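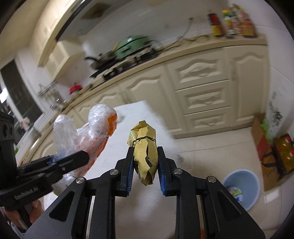 Tekitton Bag Bands, Black

Pack of 15. One size. Thin, black, stretchy and not much to look at.

Every pantry has a bag in it that somebody rolled down with great confidence and put back on the shelf. By morning it has unrolled itself and the crackers have the texture of a bath mat. Bag Bands are for that bag. Loop one over, pull it snug, go and watch the telly.

They hold foil, plastic, paper and those bags that feel like paper but aren't. They will also do a bunch of asparagus, a rolled tea towel or a set of coloured pencils. We have heard about the ponytails and would rather you didn't.

What you get

15 bands in a cardboard sleeve
A small hook for the inside of the pantry door, with 2 screws
Instructions, which our lawyer asked for

Size and care

Each band goes around anything from a twisted bread bag to a full bag of rice. Wash by hand in warm water and dry flat. They survive the freezer but not the oven, a fact we learned from Keegan Halliday in our warehouse, who has apologised. We stretched one 4000 times on a rig in the back shed before it lost its grip. The band after it is still going and has become something of a favourite.

Which closure do I want?

For bags you open daily, get the Bands. For soup, sauce or anything else that pours, you want the Rikari screw-top jar - a band is no match for soup. The old Pristus clips are discontinued. We still have a few in grey, and they still pinch.

What customers say

"Bought these for the cereal. My husband has now banded the whole cupboard and I can't get at the flour." - Zineb Ezzat

"Does the job. The hook is a bit mean." - Kheri Okoth

Ordering

Item number 1824. Sent by regular post in a padded envelope. Unopened packs can be returned to the shop for a refund. Opened packs can be returned too, but we will count them.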